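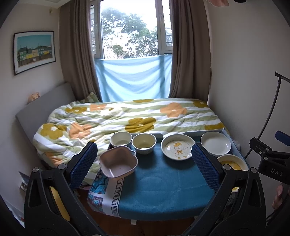
Tue 8 May

I woke before the alarm and stayed under the cover a long time, looking at the tree. The sky is white again today. When I pull the curtains fully to the sides, the light comes in very flat and the room looks bigger than it is. I still have the blue sheet across the lower part of the window. I told myself it was only until I found a proper curtain for that half, and now I am used to it and I like the color it gives in the morning.

I am writing about the dishes, because they took most of my day and also most of my thoughts.

In this room the table is against the bed, so every meal I eat is a little bit a meal in bed. In my first weeks in Flirnham I was ashamed of this. At home we had a kitchen where one could walk around the table with a plate in each hand. Now I sit on the edge of the mattress, I pull the teal cloth straight, and it is fine. The cloth is the best thing I bought here. It has the Greek border on the front, and on the side there are the blue and white flowers, which do not match the flowers on the duvet at all. Mustard and orange on stripes, and then blue under it. My mother would close her eyes.

The dishes also do not match. I never bought a set. The plate with the duck came first, from the charity shop behind the Prandach bakery. He wears a yellow hard hat and a bow tie, and I have never decided if he is a builder who goes to a wedding or a guest who was called to work. It is a plate for a child, I know. But it is the right size for two pieces of toast and an egg, and I reach for it before the others.

The bowl with the yellow inside I bought in July of last year, when I had my first full salary and walked around the shops feeling rich. It cost more than it should. The plain white one I use for soup, and the beige one for rice. The cream one with the dark rim usually has something small left in it, a spoon or a tea bag, and I always forget to take it out before I stack.

And then the pink one. It is square, with two little ears to hold it by, and it is much too small to be useful. I keep olives in it, or hair clips, or nothing. Today I took it in and out of the "give away" pile three times. In the end it stays. I don't want to defend this decision even to my own diary.

The reason for all this sorting is the move. The letter from Wenari came on Friday, the room on the second floor is mine if I want it, and it has a shelf and a real cupboard. The deposit is 861, and I have 2,320 in the savings account, so I can pay it and still sleep at night. I did the calculation 4 times on the back of the envelope, and I was afraid each time that I would get another answer. I always got the same answer.

I thought that I would feel only happy. But when I put the dishes out on the cloth this morning to decide which ones go upstairs, I became sad for this table. I have done everything at it. I learned the words for my exam here, I wrote to Lindqvist to ask for the job here, I ate noodles here at midnight when I could not sleep. From the new room I will see the car park. I asked, and they said the tree is only on this side.

After lunch I washed the light blue tray, the one that stands at the back of the table, with hot water and soda. There was a brown ring in one corner that I believed was part of the tray. It was tea. I felt stupid and very satisfied. Then I called home and told about the ring, and we spoke about it longer than about the move.

In the evening I made lentils with too much cumin and ate them from the yellow bowl. I opened the window a little behind the blue sheet and it moved in and out slowly. Somebody was frying onions downstairs. I did not put the dishes back yet, I only pushed them a bit to make room for this notebook.

Tomorrow I must ask for newspaper at work, for wrapping. Also buy string, also answer Wenari before noon – they want it in writing. And I should wash the duvet cover while I still have the good machine on this floor. The one upstairs takes coins.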